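Gronow Household Repair Survey - data card

Version of April 2024. Maintained by Margit Öberg and Simin Khosravi.

What this is

A table of 469 answers to a mail survey on small home repairs: what people fixed, what they paid, and how long they say it took. We mailed 600 forms in the Gronow district. You can do the division yourself, and please do it before quoting any average from this file.

Why you should be careful

People who send back a form on home repair tend to be people who like home repair. The median time given for rehanging a door is 80 minutes. I have rehung doors. I don't believe it, and neither did Rhodri Gittins when he checked the coding. 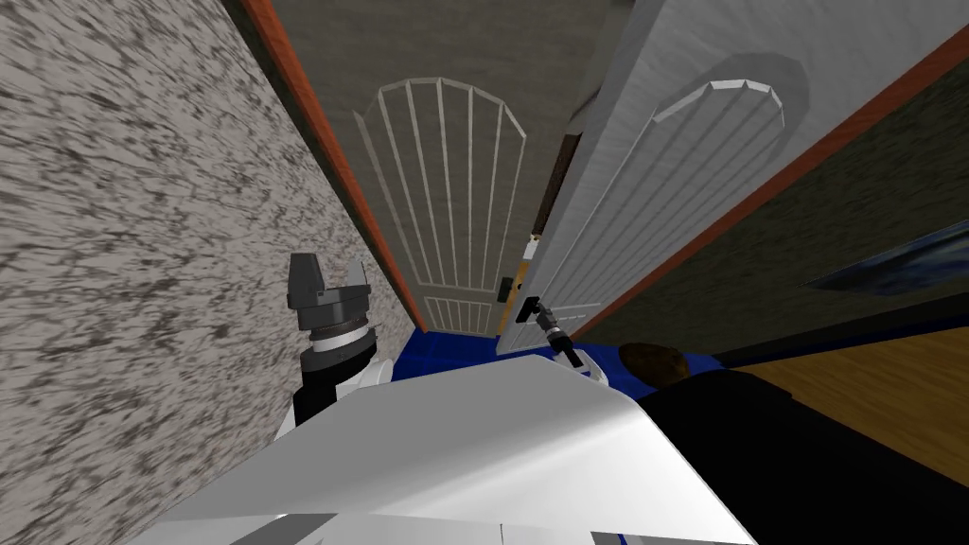

Costs are worse. The form asked for "total cost" and left it to the reader to decide whether that meant parts, labor or the new drill bought for the job. We did not try to clean this up afterward. An earlier release had an "adjusted cost" column made by Katia Gatti from a price list, and it looked very tidy, but it agreed with the raw answers so badly that we pulled it in October.

Files

repairs.csv - one row per form
codes.txt - repair types and what was lumped into them
form.pdf - the form as mailed, typos included

Columns

id - row number, carries no meaning
room - kitchen, bath, hall, bedroom, other
repair_type - see codes.txt
cost - as written, whole dollars
minutes - as written; "an afternoon" was coded as blank
satisfied - scale of 1 to 5, where almost everyone picked the top two

The "hall" value covers trim, inside doors, light switches and flooring. It was meant to be split up and never was.
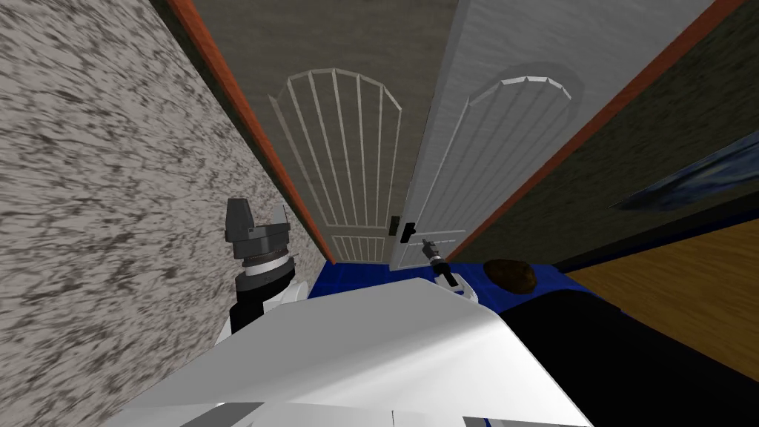 Hallway with two doors at the far end and orange-red trim.

Known problems

Blank and zero mean the same thing in cost, except where they don't. Caradog James found rows where a zero clearly meant a free repair by a relative - we have no way to tell those from skipped answers. The Tomell postal area got its forms late and is thin.

Do not use this to estimate what repairs cost. It may be of some use for studying how people remember what repairs cost.

License

Free to reuse with credit. Corrections are welcome if they come with a row id.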